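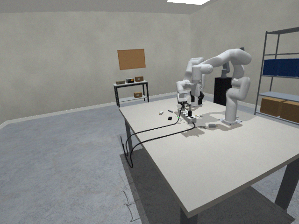
Trimming and flattening art prints at home, quick notes before I forget them again. Most of the ruined prints I see were fine when they left the printer and got wrecked on the table after. Curl first, trimming second, always that order. You need a big flat top with room to walk the paper around, a large rectangular one with a thick edge and heavy legs is about right, pale beige or gray so you can spot grit before it scratches the ink. Wipe it down with a dry cloth. Then wipe it again.

Curl. Sheets off a roll want to go back to being a roll. Don't bend them backward over the table edge, you'll crack the coating and it shows as little white lines in the darks. Lay the print face down on clean glassine, another sheet on top, then a board, then books. Leave it overnight. Cotton rag takes longer, I've had up to 26 hours on the heavy stuff. In July when it's humid it goes quicker but watch for ripples.

Rolling it the other way around a fat tube works too. Fat tube, not a mailing tube. Glassine between, count to 8, let go, look. Repeat if needed. Easy to overdo it and then your back where you started with the curl going the other way.

Trimming. New blade. Not the one from last time. Snap-off blades are cheap and a dull one tears the fibers on rag paper so you get a fuzzy edge. I use a Tekard steel ruler with cork on the back, any heavy ruler with grip will do. Three light passes, don't try to get through in one. Ruler covers the print, blade runs on the waste side, so if you slip you slip into the scrap.

Mark corners with a pin prick in the margin instead of pencil. Pencil smears and you can't erase on matte coating, it polishes the surface and you'll see a shiny patch forever.

Cotton gloves for matte blacks. For trimming I take the glove off the knife hand, better grip.
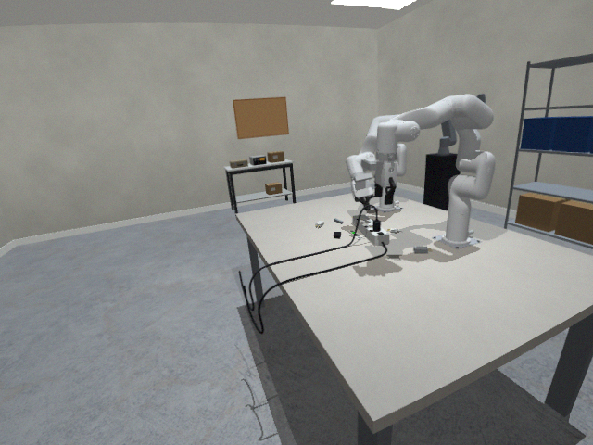 Laimutė Urbonaitė wrote in to say she gave up on gloves altogether and just washes her hands, no lotion, and holds sheets by two opposite corners so they hang in a soft curve. She also leaves an inch of margin extra all the way round and trims that last, after signing. Fair enough, and the extra margin is a good idea, I've started doing it.

Signing. Pencil on rag, pigment pen on anything coated. Test on an offcut and wait a few minutes, then rub it with your thumb. If it moves its the wrong pen.

Storing. Flat, glassine between every sheet, box with a lid. Keep the box off the floor. Don't use newsprint or the brown paper the printer wraps things in, it yellows the borders.

Dust on the surface: soft drafting brush, no canned air, it spits.

Will add a bit on deckled edges when I get time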